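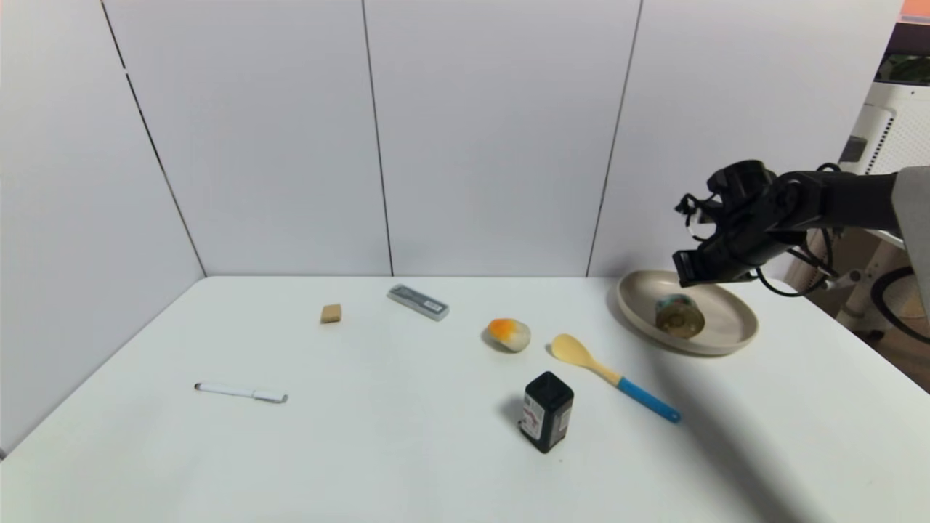 Right arm over the plate, with the tin, the spoon and the rest of the tabletop set.

Notebook, February, 4:30 pm

Spent most of the afternoon on the right arm and I'm happier with it than I was at lunch. Kamala Iyer came by the workshop with the spare Doten cable clips, bless her, and we talked over the loops near the wrist for far too long – she'd route them along the top, I'd still like some slack for the full turn. We'll try hers first and see.

The tin on its side is the pose I care about. Log entry 2461 is the baseline, gripper speed at 18 percent, and I want 100 tries written down before anyone touches the Tristia settings again (Nevzat, I do mean you, with affection!). Spoon next, by the blue handle, then the marker pen, which lies so low that I expect the fingertips will need new pads.

White table and white panels stay as they are for now. The arm throws a wide shadow across the right side and I'd like to know if it bothers the tracking before I go moving lamps.

To do: order 2 more pads from Brendholm, and ask Nevzat where he put the small hex keys.

Print | E-mail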